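Community Help > Offices and Shared Rooms > Supplies and Storage

Shallow containers for highlighters on a shared reading table

Flelatgate Reading Room

Our institution maintains a reading room with one long shared table. Readers are permitted to bring their own printed copies and to mark them, and we supply highlighters for that purpose. Until June the highlighters were kept upright in a tall cup at the end of the table. The cup was knocked over with some frequency, and on two occasions an uncapped highlighter stained the tabletop before the spill was noticed. The cup has now been withdrawn.

We are considering a shallow container in its place, either a glazed dinner plate or a low metal dish, set near the middle of the table. The room serves up to 400 readers in a month, and the arrangement must be understood without a member of staff present. We would be grateful for advice on the following points.

First, whether a plate or a metal dish is the better choice where highlighter ink is concerned. Second, whether highlighters stored flat dry out sooner than those stored upright. Third, how other institutions keep the used ones separate from the fresh ones. Our present practice is to put out 7 at opening and to collect whatever remains at closing, but weak and fresh markers become mixed by the middle of the afternoon and readers complain.

The budget for this is small. We already hold a quantity of crockery from the former staff canteen and would prefer to make use of it. A drawer unit has been suggested internally, but the table has no space beneath it that is not already taken up by the footrests.

Posted in Supplies and Storage. 3 replies.

Stiltidico Office Services

A mug works fine. Put some dried beans or clean gravel in the bottom for weight and it will not tip over. We have done this in every meeting room for years and have had no complaints. I would not put pens on a plate, as visitors will take it for something left over from lunch.

Rustad Records Office

With respect to the previous reply, a weighted mug does address the tipping, but it does not address the second and third points raised. We changed from cups to shallow dishes in our own search room and can offer the following.

On the matter of ink: fresh highlighter ink can generally be wiped from a smooth glaze with a damp cloth. If it has dried, a little dish soap and warm water will usually be enough. A plate with a worn or crackled glaze is less suitable, as color settles into the fine lines and remains there. Please examine the canteen plates under a good light before selecting one. Metal is also easily cleaned, although brushed finishes should be wiped along the grain, and abrasive pads should be avoided on both.

On the matter of storage: flat is the usual recommendation for markers of this type. A highlighter kept upright with the tip uppermost for a long period may write faintly at first, and one kept tip downward may write too heavily or leak into the cap. Laying it flat avoids both conditions. The greater cause of drying, in our experience, is a cap that has not been pressed fully home. Clear caps are helpful in this respect, as the tip can be checked without removing anything.

A plate with a raised rim will keep a round-barreled marker from rolling away, provided that the marker lies entirely within the rim. A long marker set across a small dish will rest on the edge and tip out at the first knock to the table. We therefore advise measuring the longest marker in stock and choosing a plate whose flat center is at least that wide. Saucers are nearly always too small. A full dinner plate takes up more room than one would like, and a dessert or salad plate is often a sensible compromise.

On separation, we use two containers of clearly different appearance, and we do not rely on labels alone. Labels were tried first and were covered by papers within the hour. Under the present rule, the white plate is for highlighters that are fit for use and the metal dish is for those that have begun to fade. A reader who finds a weak one moves it across. Staff empty the dish at 4 p.m. and test the contents on scrap paper before anything is discarded. A fair share are found to be sound after an hour with the cap properly closed.

The two should stand well apart — we allow a forearm's length — so that an item put down in haste cannot be claimed by either. On our own table the dish sits near the left end and the plate farther in, toward the middle. Green is the only color we now issue. Mixed colors invited sorting, and sorting invited conversation, in a room where conversation is discouraged.

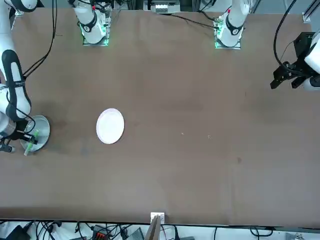 Highlighter green, white plate.

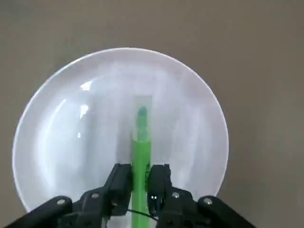

Some further notes on upkeep may be of use. Wash the plate once a week with the other crockery, but mark its underside so that it is not returned to a cupboard and used for food. We write the room number on a small piece of tape, in our case 713, and renew it when it begins to lift. A soft pad beneath the plate is worth having if the tabletop marks easily. Thin cork or felt will serve, cut slightly smaller than the foot of the plate so that it does not show.

Stock should be ordered in modest amounts. We once accepted an offer of 500 highlighters at a reduced price and were still issuing them, with declining results, long after the saving had ceased to matter. Smaller boxes ordered twice a year have proved more satisfactory.

As to the concern that visitors will mistake the plate for a leftover, this did occur in the first week. A small card reading "Highlighters — please replace cap" was placed in front of it and was removed after a month, by which time regular readers had adopted the arrangement.

Flelatgate Reading Room

Thank you for the replies. We have measured the canteen plates, and the medium size will accommodate our markers with a little to spare. Several showed crackling near the center and have been set aside. A metal dish has been requested from our Tokcombe branch, which has a surplus. We will run the two-container arrangement for one term and will retain the rule of 7 at opening for the time being.

One point remains open. Our readers also use soft pencils, and we have yet to decide whether these may share the plate or should be kept at the issue desk. Any advice would be welcome.

Rustad Records Office

We would keep them at the desk. Graphite leaves gray streaks on a white glaze, and the shavings find their way into the highlighter caps.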